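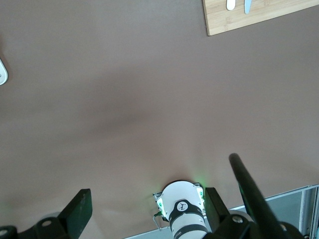

Bread Swap Is Back in October, and It's Bigger

If you came to the spring bread swap you already know how good the hall on Coklow Street smelled by ten in the morning. If you missed it, please don't miss this one! We have twice the oven space this time, a proper table for the sourdough people, and a whole corner for flatbreads, which ran out first last time and caused some long faces in the line.

The idea hasn't changed. You bake something at home, you bring it along, you take home something another person baked. One loaf in, one loaf out. If you make small things (rolls, buns, crackers, those little twisted sticks with sesame that Shahnaz Biswas brought in a pillowcase), six of them count as a loaf. No money changes hands at the swap table, and beginners are as welcome as anyone. My own first loaf was flat on one side and had a cave in the middle, and a very kind person took it home and made it into croutons.

Doors open at 9:30 a.m. for people dropping off, and swapping starts at 10. Please put a card with your bread saying what's in it. Everything, please, including the milk you brushed on top and the nuts you only used a few of. Blank cards and pens will be on the windowsill as you come in.

Now for the part I'm most excited about. Dilani Kodikara has agreed to run a hands-on session on coconut roti, starting at 11 in the small kitchen. She'll have dough ready at different stages so you can feel what it should be like before and after it rests, and everybody gets to flatten and cook one. I've eaten Dilani's roti hot from the pan with a green chili sambol and have thought about it most days since. There's room for 23 people. Put your name on the sheet by the library desk or reply to this newsletter, and say if you'd like the mild sambol.

At noon, Aisling Ní Chonaill is doing soda bread from start to finish, talking the whole way through. It's such a good one for anybody who says they can't bake. There's no yeast and no kneading to speak of, you can have it in the oven before the kettle boils, and you probably own every ingredient except the buttermilk. She uses plain milk soured with lemon juice when she's out, and says her grandmother would have had words about that.

We also have a starter table! Sumaiya Selvanayagam will be giving away jars of Gazi, her rye starter, which has been going through a very lively patch and needs new homes. Gazi likes a cool spot in the kitchen and a feeding once a week if you keep it in the fridge. Bring a clean jar with a lid you can set on loosely. If you have a starter of your own to share, bring that too, and tell us its name.

A few people asked after the spring swap for the seeded loaf that was cut up by the tea urn. That was Waraporn Intarasuk's, and she has passed along the quantities: 700 grams of flour (she does half white, half whole wheat), 2 teaspoons of salt, a big handful each of sunflower and pumpkin seeds, and water until it feels right, which I know is maddening. She toasts the seeds in a dry pan first and lets them cool before they go in. I tried it without toasting and then with, and oh, do toast them. The crust gets that deep, nutty smell that brings people in from the other end of the house.

Waraporn also slices hers the next day. I've never managed to wait that long, but she's right that it cuts much more cleanly, and it makes wonderful toast for days afterward.

Things we could still use on the morning: bread knives, butter (salted and unsalted), jam with a label on it, clean dish towels, and a second toaster. If you can stay for half an hour at the end to sweep up flour, you'll have our love and first pick of whatever is left. Anything unclaimed by 2 p.m. goes to the supper club next door, who were delighted last time and asked whether we could manage more rye.

Street parking fills up early, so try the lot behind the hall. The side door has a ramp and it will be unlocked all morning.

Next month's issue will have Dilani's roti recipe in full, for anyone who can't make the session. Send your bread questions in before then and I'll pass them around to the bakers!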